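会社案内
Kunmont株式会社

事業の概要

Kunmontは、工場・倉庫・厨房・研究施設の床を対象とする樹脂塗り床の施工および補修の専門会社です。エポキシ系、硬質ウレタン系、水性硬質ウレタン系、メタクリル系の各材料を取り扱い、現地調査、下地処理、施工、引渡し後の定期点検までを自社の工事班で行います。一般住宅の内装、カーペットおよび長尺シートの張替えはお受けしていません。

本社および資材倉庫はDrudcombeに、試験室はLeoneにあります。調色と混合試験は試験室で行い、現場へは配合表とともに出荷します。

沿革

当社はSamah Kamelが左官業の一部門として始めた床補修の請負を前身とします。当初の仕事は、モルタル床のひび割れ注入と、搬入口まわりの欠損補修が中心でした。その後、食品工場からの依頼で耐熱水仕様の床を手がけたことを機に塗り床の部門を分離し、現在の社名となりました。

試験室は、技術責任者のThemis Chrysikopoulosの入社後に開設しました。それまで付着強度の確認は外部の機関に依頼しており、結果が届くまで次工程に入れない現場が少なくありませんでした。現在は引張試験機を各工事班が携行し、測定値を当日中に試験室で照合しています。

社名に特別な由来はありません。登記の際に候補として残っていた名称です。

施工体制

工事班は4班で、各班に班長、下地担当、塗布担当を置きます。1班が一日に施工できる面積の上限は380平方メートルです。この値を超える区画は、班を増やすか、伸縮目地の位置で工区を分割します。材料の可使時間を超えた塗り継ぎは行いません。

夜間および休業日の施工にも対応します。硬化養生の時間は材料と室温によって変わるため、見積書には標準養生時間と、低温時の延長時間を併記します。室温が5℃を下回る区画では採暖設備の使用を条件とし、採暖ができない場合は工期を改めてご相談します。

下地処理

塗り床の不具合の多くは下地に起因します。当社では、次の項目を着工前に測定し、記録簿に残します。

・コンクリート表層の含水率
・表面引張強度
・レイタンスおよび油分の有無
・既存塗膜の種類と付着状態
・排水勾配

既存塗膜は、付着が健全であっても新しい材料との適合が確認できなければ撤去します。撤去には研削機とショットブラストを使い分け、壁際や機械基礎まわりは手持ちの研削工具で仕上げます。油分の浸透した箇所は脱脂洗浄を行い、再測定で基準に達しない場合は表層をはつり取って断面修復とします。

集じんは研削機に直結した装置で行います。食品を扱う区画では、隣接区画との間に養生壁を設け、出入口を一か所に限定します。

表面状態の診断

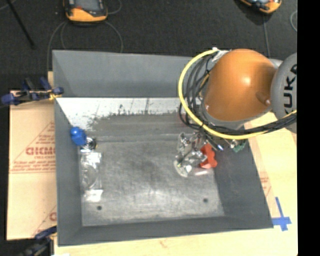
塗り床の補修範囲は、摩耗、汚染、塗膜の欠損を区別して判定します。三者は外観が似ることがあり、区別を誤ると、洗浄で足りる箇所を塗り替えたり、塗り替えるべき箇所を洗浄だけで済ませたりする結果になります。灰色は工業用の床で指定の多い色ですが、濃淡だけから状態を読むのは容易ではありません。当社の診断では、照明の向きを変えて同じ箇所を二方向以上から観察し、反射による明部を除外したうえで、触診と膜厚測定に進みます。境界が不規則な箇所は周囲まで測定範囲を広げ、付着状態を打診で確認します。

診断の結果は、図面上に区分を色分けした平面図と、測定値の一覧表にして提出します。補修の要否は「直ちに補修」「次回点検まで経過観察」「洗浄で対応」「処置不要」のいずれかで示し、判定の根拠となった測定値の番号を併記します。診断のみのご依頼もお受けしており、その後の工事を当社に発注いただく義務はありません。

自社仕様「Lirura」

Liruraは、水を使用する作業場向けに当社が定めた床仕様の名称です。特定の一製品を指すものではなく、プライマー、主材、骨材、上塗りの組合せと施工手順を一つの仕様書にまとめたものです。骨材の粒度は防滑の要求と清掃性の兼ね合いで決めます。粒度を上げれば滑りにくくなりますが、デッキブラシの毛が早く摩耗し、凹部に汚れが残りやすくなります。このため通路、洗浄区画、機械まわりで粒度を変えることを標準としています。

入隅は半径を付けて立ち上げ、排水溝の縁には切込みを入れて塗膜を巻き込みます。縁の処理を省いた床は端部から剥離することが多く、Liruraではこの工程を省略できません。

上塗りの標準色は淡灰、中灰、緑、赤茶です。標準色以外は試験室で見本板を作成し、承認を受けてから製造します。見本板と実際の床では、面積の違いにより色が明るく見えることがあります。ご承認の前に、設置予定の区画の照明下でご確認ください。

記録の保管

施工記録は引渡し後も試験室で保管しており、現在の登録件数は1,520件です。記録には材料の製造番号、混合時刻、室温、湿度、施工者、膜厚の測定位置が含まれます。増設や部分補修の際は当時の配合を参照し、既存部との色差と硬さの差を抑えます。他社が施工した床については、現物から試験片を採取し、塗膜の種類を推定したうえで材料を選定します。

保証と点検

保証期間は材料と使用条件に応じて個別に定め、契約書に記載します。次の場合は保証の対象となりません。

・契約時に申告のない薬品の使用
・耐熱温度を超える熱水または蒸気の接触
・建物の沈下や躯体のひび割れに伴う塗膜の割れ
・当社以外による改修を行った箇所

定期点検は原則として年一回です。厨房および洗浄区画は年二回をお勧めしています。点検では目視と打診を行い、必要に応じて付着強度を測定します。測定で生じた孔は、その場で同じ材料により埋め戻します。

日常清掃について

洗剤は中性を基本とし、アルカリ性のものを使う場合は所定の希釈倍率を守ったうえで十分にすすいでください。硬い金属製のへらで付着物を削ると、上塗りに線状の傷が入ります。樹脂製のへらをご使用ください。パレットを引きずる作業が避けられない場所には、あらかじめ厚膜仕様を選定します。既に薄膜で施工された場所は、動線の部分のみの増し塗りも可能です。

採用

工事班では、左官、塗装、防水のいずれかの実務経験がある方を募集しています。未経験の方は下地担当の補助から始めていただきます。有機溶剤および粉じんに関する講習は入社後に会社負担で受講できます。次回の説明会は3月にDrudcombe本社で開きます。

会社概要

商号 Kunmont株式会社
代表者 Samah Kamel
技術責任者 Themis Chrysikopoulos
本社・資材倉庫 Drudcombe
試験室 Leone
資材倉庫の延床面積 1,750平方メートル
事業内容 樹脂塗り床の施工および補修、床面診断、定期点検

お見積りには、区画の図面、使用する薬品の一覧、最高温水温度、希望工期をご用意ください。図面がない場合は現地で採寸します。

最終更新 1月25日(木)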